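Forums > Meetups & Shop Visits > Open days

Garnex open day in June — who went, and was it worth the drive?

benchdog_407
I went up for the Garnex open day at the Roddale building and figured I'd write it up while I still remember it. Short version: go next time, but get there early. I rolled in at 1530 and the line for the simulator room was already out into the hallway.

The big draw for me was the tool handling demo. They run the job in simulation first and then show you the same kind of grasp on the real arm next door. Yolotzin Gallegos ran the sim side and she was great, she took questions the whole time and never once told anybody to wait till the end. She had the gripper view up on the big screen and kept pausing it so people could argue about the grasp. I asked if she'd share a still and she sent me one that same night, so thank you Yolotzin if you read this!
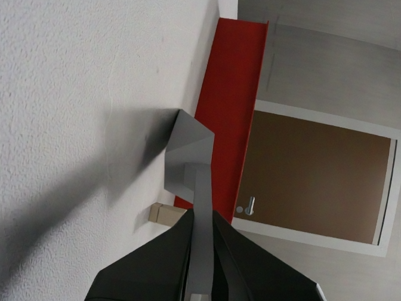
Gripper closed on the tool handle, from the sim run. Yes, the door is sideways, that's the view we had.

What I liked is how much time they spent on where you grab the thing. It's a long straight handle with a big angular head on the end, so all the awkward stuff is out at the far end. She talked a lot about twist and about how a grasp can look perfect and still let the handle roll on you. I run a much dumber two-finger setup at home and I went home and changed my finger pads.

marlowe_k
Nice writeup. I was there too, in the earlier group, and I have to say I was less impressed. A sim is a sim. That tool is a bunch of flat facets, the handle is the same width pretty much all the way down, of course the fingers sit nice on it. Bring me a rake handle from my garage with tape on it and then we'll talk.

benchdog_407
Fair, but did you stay for the real arm? They had a beat-up old handle in there and it dropped it twice while I was watching. They just picked it up and went again. I thought that was the best part of the whole day.

marlowe_k
I did not, our group got moved along to the Proltero talk. Which was 2 guys reading slides at us. So maybe I got the bad half.

tessellate
Can I ask a dumb question, what is that tool supposed to be? Shovel? Scoop? I've been tilting my head at it for five minutes.

benchdog_407
I'd have said some kind of scoop but I never asked, sorry. Everybody in the room just called it "the tool."

tessellate
Ha, ok. The shadow on the white wall is nice though, I expected something a lot flatter looking. The bumpy texture too. Do they need all that or is it just for show?

fernhill_auto
Depends what they're training on. If there's a camera feeding the thing then yeah, you want shadows and texture in there. We skipped it on our first cell and paid for it for months — every time the sun came in the side window it lost the part.

marlowe_k
Or you hang a $30 curtain.

fernhill_auto
We did hang a curtain. It helped some. I still wouldn't skip the lighting.

ohm_on_the_range
Did anyone see the Ambrosio feeder while you were there? That's the only thing I'd drive up for. The flyer said up to 551 parts an hour and I have my doubts.

benchdog_407
Saw it, but it was powered down when I walked by and the guy was at lunch or something. Wish I had more for you.

marlowe_k
It ran for our group. Pretty quick, very loud. I couldn't tell you the rate, I was mostly looking for the coffee.

ohm_on_the_range
Loud I can live with. If they do another one I'll bring a stopwatch. Anybody want to split gas from the south side?

tessellate
I'm in if we can leave before lunch. PM me.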